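Grasp planner re-plans mid-lift on shelf tasks

Manipulation Software > Planning and Control

kerbstone_pk
We're running pick and place on a retail shelf with a humanoid, two dexterous hands, head camera plus a small one at the wrist. The planner is Vellent with our own perception node in front of it. Crisp cans on the lower shelf are mostly fine. The trouble is that once the hand has closed and the object is off the shelf, the object's pose estimate jumps, Vellent decides the goal has moved, and the arm re-plans with the can still in hand. Sometimes it is a small twitch. On Wednesday it was a full elbow swing towards the upright.

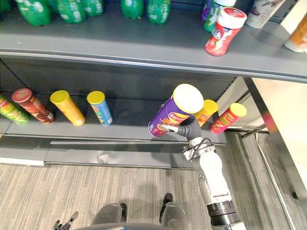
The pose tracker runs at the same rate before and after the grasp. I have tried raising the re-plan threshold, but then it ignores real changes on the approach. Log from the last session shows 235 re-plans, and nearly all of them come after contact.

dulwich_servo
Stop tracking the object once you have it. Attach it to the hand link at the moment of closure and let the kinematics tell you where it is. The fingers cover half the can by then, so what is your tracker fitting to?

kerbstone_pk
The lid and whatever label is left showing. I'd like to keep some visual check though. If the can slips I want to know.

Elżbieta Ziółkowski
I maintain the Skekix bridge for Vellent, so I have seen this one before. Attach the object as dulwich_servo says, but keep the tracker running as a monitor only. It raises a slip flag if the estimate drifts from the attached pose for 3 cycles in a row. It must not write to the planning scene. By default it does, and you have to turn that off in the bridge config, under scene_updates.

tinplate
I don't agree with a fixed attachment for everything. Cans, yes. Bags no. A crisp bag changes shape when you squeeze it, and the pose you attach at closure is wrong as soon as it hangs. We do bags from the wrist view and don't fit a 6D pose at all, only the top seam and a rough extent.

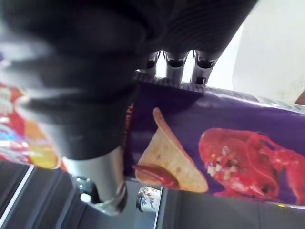 Wrist view, purple bag with the lobster print.

The seam is bright and easy to find in that one. In poor light it gets lost against the shelf and we fall back to the mask.

dulwich_servo
For placing maybe. For the lift a bag can be attached as an oversized box and nothing bad happens. You lose a bit of clearance.

tinplate
You lose it exactly where the next bag is leaning. We tried it for a month and went back.

Elżbieta Ziółkowski
Both work, it depends how tight the shelf is. I would make it a per-class setting.

kerbstone_pk
Update. Turned off scene_updates, attached at closure, slip monitor at 3 cycles. Mid-lift re-plans on the cans have stopped. I then moved on to the upper shelf, where the row of green bottles is close to the hand.

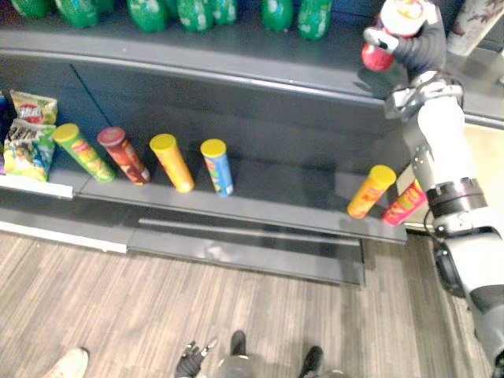 Up there I had to raise the collision padding on the forearm, as the old value let the planner choose paths I didn't like near the shelf lip. Planning time went up to 900 ms at worst. I can live with that for now. Bags are next, and I'll try tinplate's seam method before the box.

dulwich_servo
Try the box first, it's 2 lines of config.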